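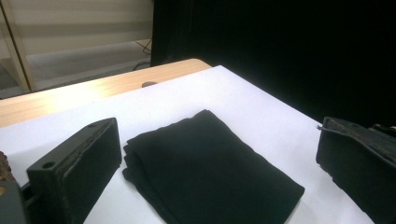
*Posted in April by the Porside bench blogger · filed under: robots, laundry, grumbling*

I have now folded the same black cloth more times than I have folded anything of my own this year. My flatmate would like it known that my clean washing is still in a heap on the chair.

For anyone new here, I've been spending my evenings teaching a robot to fold, and the teaching is done by hand. I hold the gripper, I do the fold with it, and the recording goes off to be learned from. You'd think that would be easy, seeing as I've known how to fold a cloth since I was small. But take away your fingers and give yourself two stiff black blocks instead, and you feel about four years old again!

The first evening I kept trying to pinch the way I normally would, coming straight down from above. All I got was a fistful of three layers when I wanted one. What works for me is to come in low, with one finger nearly flat on the paper, and slide it under the edge before closing. Slowly. Then lift only as much as you need and carry it over – if you lift too high the far corner comes along for the ride and you have to start again.

I put white paper down under the cloth, and I'd recommend it to anybody doing this with dark fabric. Black on a honey-coloured table was all right, but black on white is so much easier to follow when I watch the recordings back, especially along the side where the layers stack up and go a bit wavy. (Mine always go a bit wavy. I've stopped minding. A robot that folds like me will be a perfectly decent robot.)

The target for this batch is 500 good folds, and on the Clendeo forum somebody posted that they'd done 651 of theirs in a fortnight, which made me want to lie down. I manage 40 in an evening if the kettle stays off. After that my wrist gets sulky and I start rushing, and rushed folds are no use to anyone. Last night I threw out 18 of them because I'd got into the habit of giving the cloth a little pat at the end. I don't want a patting robot. Well, I do a bit.

One thing I'm still unsure about is how tidy to be at the start. At first I laid the cloth out beautifully square every time, and then it struck me that real washing never arrives like that. So now I drop it down any old how and straighten it as part of the job. It takes longer, and I've muttered some things at it, but I think it's the better lesson.

Next up is a tea towel, which has a hem and will no doubt behave completely differently. I've also got the grip pads to look at before then, and I still owe you the post about mounting the Clurik bracket. It's half written, I promise.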